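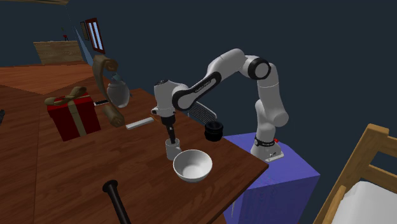 We got to the Sawatzky open day a little after 2 in the afternoon. The lab has the ground floor of the old Asance building, and the simulation room is at the back, past the coffee. Visitors go in by groups of 11. Ours stayed longer than planned because of the mug task.

The job is simple on paper. The arm has to pick up a white mug from a cluttered table and put it down again. Everything runs in a simulator called Ploltum, and the control software is Dekus, written in house. The week before the open day, run 614 had stopped with a force limit error, and the staff had decided to show the fault as it was.

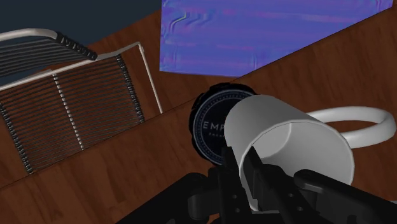
According to the log, the fingers closed before the arm had finished moving down. Dekus sends the close command on a timer, and the timer had been set for an older, faster motion profile. The mug took the push from the side. The controller then kept trying for 6 seconds before the limit tripped – far too long, in the opinion of the engineer at the desk. On real hardware that could mean a broken mug or a damaged finger.

A man in our group asked why there was no check on finger position. There is one, but it had been switched off for testing and left off.

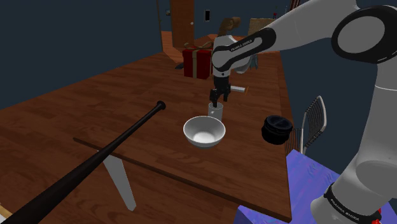

The new version waits for the arm to report that it has stopped, and the position check can no longer be turned off from the task file. They still want a shorter cutoff on the force limit. Parking is behind the building and was full by the time we left.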